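Grullelside House opens its renewed washrooms

The residents' house at Grullelside has its washrooms back in use since the beginning of September. The work took 12 weeks, two weeks more than it was planned, and during all this time the people on the ground floor had to go upstairs for washing hands and brushing teeth. Now every corridor has again its own washroom, and the queue in the morning is gone.

The house has 36 rooms and was built for students of the nearby technical school. Later it became a house for working people who stay for a few months or a few years. The old washrooms were almost never changed from the first day. The basins were small and shallow, the water splashed on the floor, and each basin had two separate taps, one too hot and one too cold. In the yearly letter to the house office, the residents have put the washbasins in first place many times.

The new units were delivered by Brana, a supplier of bathroom furniture, and were installed by the company Numanach, which also changed the pipes behind the walls. The house office tells that the pipes were the reason for the delay. In the oldest part of the building they did not follow the drawings, and one wall had to be opened a second time.

The model which was chosen is a wide white ceramic sink with a deep oval basin. The rim is broad and flat, and on one side it continues as a flat surface, where a person can put down a toothbrush, glasses or a bag with toilet things. The faucet is chrome and has a single lever on the top. Before the decision, one sink of this type was tried on the second floor during the spring, and the residents could write their opinion on a paper beside the door.

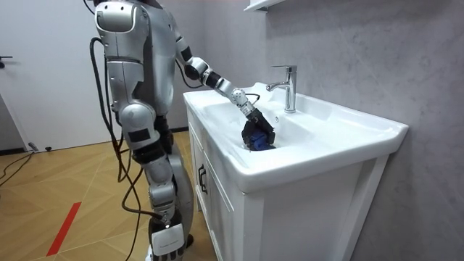 Most of the opinions were about the depth. People liked that it is possible to wash a sweater or to fill a bottle without making the floor wet. There was also some criticism. A few residents wrote that the lever is easy to push too far, so that the water comes very strong, and Numanach has now limited the flow in all the washrooms. Others asked for a hook for the towel closer to the sink. The hooks are ordered, but they have not arrived yet.

The cleaning is also a little different from before. The office asks that powder with sand is not used on the ceramic, because it makes the surface dull after some time. A soft cloth and normal dish soap are enough. For the chrome it is recommended to dry it with a cloth after cleaning, as the water in this area leaves white marks. A bottle of soap and clean cloths are kept in the cupboard at the end of each corridor. Please put the used cloths in the laundry bag and do not leave them on the rim.

The old basins were not thrown away. Those without cracks were given to the Simiyu garden project behind the railway line, where they will be used for washing vegetables and as pots for herbs. The old taps went to metal recycling.

The next work in the house will be the kitchen on the ground floor. It is expected to start after the winter, and the plan will hang in the entrance hall when it is ready. Residents who find a leaking pipe or a loose lever in the washrooms can report it at the office every morning until 11.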